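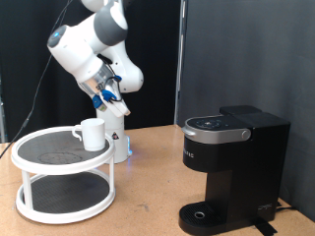
javdale_walker
Planning five days on the coast path from Flurnosham in March and I can't decide whether to book the guided option or do it on my own. I don't need anything fancy where I stay. A white mug, a coffee maker and a table to put the map on is as much as I ask of a room, and both the places I've looked at seem to manage that. What I do care about is the walking. The guided trip is four days of set stages with one free day in the middle, and the luggage gets moved for you. On my own I would carry everything and take the bus back when I'd had enough. Has anyone here done both?

Stougaard_B
I've done the guided one twice and the free day is the best part of it. Most people stay in the village and sleep. I walked out to Fogh and back, which took me until half past four with a long stop for lunch. The path is clear the whole way apart from one bit by the quarry where you go left through the gate, even though the wider track goes right.
Bjartur Stougaard

pebbledash
Wouldn't pay for it myself. The waymarks are good and you can't get very lost with the sea on one side of you. The money you save would cover a decent dinner every night. The guide on ours was pleasant enough but he walked at the front with the fast ones and I hardly spoke to him.

Stougaard_B
That depends on who you get. Both of mine stayed with the slow end of the group. I wouldn't have known about the tide at Flomberg without them, and I have read plenty of maps.

javdale_walker
What about the tide at Flomberg? The leaflet doesn't mention it.

Stougaard_B
There is a low route along the beach and a high route over the top. The low one is shorter and flatter but it is only open for part of the day. Get a tide table before you set off. If the water is up to the first groyne when you get there, take the high route and allow another hour.

pebbledash
There's a sign saying exactly that at the steps. You don't need to hire a person to read it to you.

marram
There was a sign. It wasn't there when I went through last year, only the post. I'd take a tide table whatever you decide.

As for March, the path is quiet and the light is lovely, but half the cafés are shut. The one at Fogh was open at the weekend only. Carry your lunch. The buses are still on the winter timetable as well, so the last one from Flomberg leaves at ten past five and if you miss it you are looking at a taxi.

javdale_walker
Thanks, that's useful. I hadn't thought about the winter buses. How heavy a bag is sensible if I go on my own? Mine came out heavier than I wanted and I haven't put any food in it yet.

pebbledash
Take half the clothes out. You can wash things in a sink. I did it with one spare set and a fleece.

marram
I wouldn't go that light in March. I was soaked through two days running and nothing dried overnight. Two spare sets and proper waterproof trousers. You can pay to have a bag moved without booking the whole guided trip, by the way. The guest house in Flurnosham arranges it. I paid 75 for the full walk, which I thought was steep, but my knees were glad of it.

pebbledash
75 to move one bag? I'd sooner be wet.

Stougaard_B
It was less when I asked, but that was for a shorter stretch. Worth ringing them. Ask whether they collect from Fogh too - the lane was closed to vans at one point and people had to carry their bags down to the main road.

javdale_walker
I think I'm leaning towards going alone and having the bag moved, then. I'll do the high route at Flomberg if there's any doubt. Is there anywhere to eat in the evening on that stretch, or do I need to go back to Flurnosham?

marram
The pub by the harbour at Flomberg does food until eight. Soup, pies, fish. Book if there are more than two of you, otherwise you can just turn up.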